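School closure and reopening notices: data card and README

Maintained by Felicja Piątek for the Genham local news archive

Version of February 2022

What this is

A table of public notices about schools closing, part-closing and reopening in the Genham area, collected from the websites of schools, the district council and two local papers. Each row is one notice. The notices run from the first closures to the end of the summer term, and cover 27 schools. Nineteen of them are primaries. The rest are secondaries, apart from one all-through school at Nkuna which is listed as a secondary so that it appears only once.

The table was put together because notices kept disappearing. Schools tend to reuse the same page for every announcement, so the text telling parents that a school was shut on Monday would be gone by the time it opened again. Reporters checking dates months afterwards had only emails and memory to go on.

What is in the folder

notices.csv – the main table
schools.csv – one row per school, with its short code, type and ward
changes.txt – corrections made after a version was released
sources.txt – the pages that were checked, and how often

The files are plain text in UTF-8. Commas inside a notice are kept, and the field is wrapped in double quotes. Line breaks inside a notice have been replaced by a single space.

Columns in notices.csv

notice_id – a running number. Numbers are never reused, so there are gaps where a row was withdrawn.
school_code – matches the code in schools.csv.
date_posted – the day the notice went up, as year, month, day. Blank if the page gave no date and we could not find one elsewhere.
date_effective – the first day the notice applied to.
date_end – the last day, if one was stated. "Until further notice" is left blank here and marked in the next column.
open_ended – yes or no.
scope – whole school, year group, class, or building.
reason – see below.
text – the wording of the notice, with names and phone numbers taken out.
source – school, council or paper.

How reasons were coded

The reason column has 7 values: public health, staffing, weather, heating or water, building works, polling station, and not given. Only the reason printed in the notice was used. If a head teacher later told a paper that the boiler had failed, but the notice said nothing, the row stays as "not given" and the newspaper story has its own row.
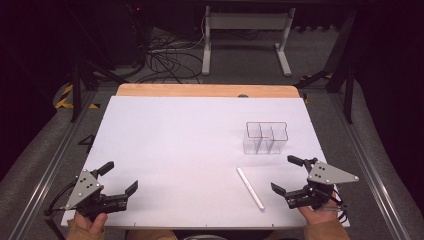 Where a notice gave two reasons, the first one mentioned was used. This mostly affects public health and staffing, which often came together in the same sentence. Anyone who needs to separate the two should read the text column and not rely on the code.

Polling station closures were left out of the first version and added in the second. They are short and planned well ahead, and you may want to drop them before working out any averages.

How the notices were collected

School pages were checked by a script called Drillirura, which saved a copy whenever the wording changed. It ran twice a day in term time. It missed notices that were put up as a scanned letter, and those were typed in by hand from the saved file. Council notices came from the weekly bulletin. Newspaper rows were added by searching the back issues for the name of each school.

Every row was then read against its source by a second person. Nearly 80 rows were changed at this stage, most of them because a date had been read the wrong way round.

Known problems

Two schools in the Pokine ward moved to a new website in July and their older pages were not kept. Their rows come from the papers only, and there are fewer of them than there should be.

Text messages and letters sent home in book bags are not covered. Some of the smaller primaries used these for almost everything – a low count for a small school does not mean it stayed open more than the others.

Reopening notices are patchier than closing ones. Many schools announced that they were shutting and then simply opened again on the day they had said. No row was added for a reopening unless something was published about it.

The scope column is weak for the early rows. "Closed to most pupils" has been entered as whole school, although the children of key workers were still going in. A separate value for this is planned.

Using the data

You may use and republish the table, including in paid work, as long as you name the Genham local news archive and the version. Please don't use it to rank schools. The number of notices depends heavily on how each office chose to write to parents.

If you quote a notice in a story, check it with the school first. Some were put up in a hurry and corrected within the hour, and both wordings are in the table.

Corrections

Send the notice_id, the column and what it should say, with a link or a copy of the letter if you have one. Corrections from schools go in as soon as they have been checked. Others wait for the next version. All of them are listed in changes.txt with the old value beside the new one.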